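Civton Handover Kit
Equipment for recording two-handed and person-to-robot examples

Overview

The Handover Kit is a recording set for groups training a robot to pass small items to and from a person at a desk. It covers three views - one at head height and one at each wrist - and keeps them on a shared clock, so a single episode can be replayed from all three without lining the files up by hand. The kit works with most upright two-armed robots that have multi-fingered hands. Mounts for other grippers are sold separately.

Operators drive the robot through a session while a second person works at the desk and offers or takes items. The recorder stores camera views, joint positions and finger commands together. Each episode gets a label at the time of recording, either from the foot switch or from the tablet app.

Views from the wrist and head cameras, office handover set
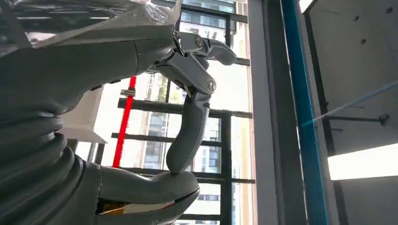
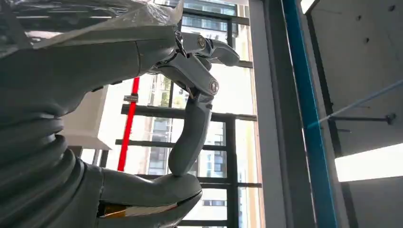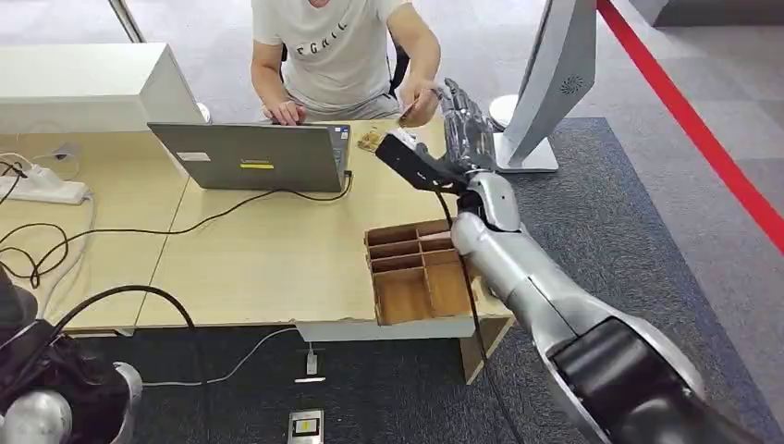
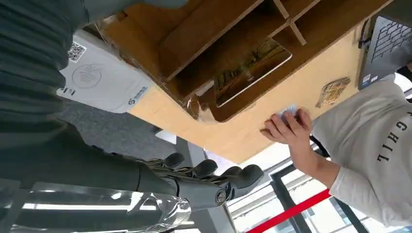 Episode length can be set anywhere between 3 and 42 seconds. Short episodes suit single handovers. Longer ones are better where the person is typing or sorting and the robot has to wait for the right moment. We suggest keeping the approach in the recording, even when it's slow, as models trained only on the last part of the reach tend to crowd the person's hand.

A new desk layout usually needs 400 episodes before the first training run is worth doing. For mixed items of different sizes, plan on nearly 600. Change the lighting and the person's clothing between sessions, and try both sides of the desk.

What's in the kit

Head camera with adjustable bracket
Two wrist cameras, left and right
Skunik recorder unit with removable drive
Foot switch
Cable set and reusable ties
Printed set-up guide

The tablet is not included. The app runs on most current models.

Labels and review

Lasby review software comes with a one-year licence. It shows the three views side by side and lets you trim an episode, change its label or mark it as a failed attempt. Failed attempts are kept in their own folder and can be added back in at training time. Exports are in common open formats, and the colour settings for each camera are saved with the file.

Faces can be blurred on export. The setting is off by default, so check it before sharing recordings outside your organisation. Anyone working at the desk should agree to being recorded before the session starts.

Fitting

Allow an afternoon for the first set-up. The wrist cameras clamp on behind the hand and don't need drilling. Route the cable along the forearm and leave some slack at the wrist, then turn the joint through its full range before switching on the recorder. If the picture drops out when the wrist rotates, the cable is too tight.

Related items

Kravets wrist mount, for two-finger grippers
Spare drive for Skunik recorder
Extended cable set

Page updated 10/6/26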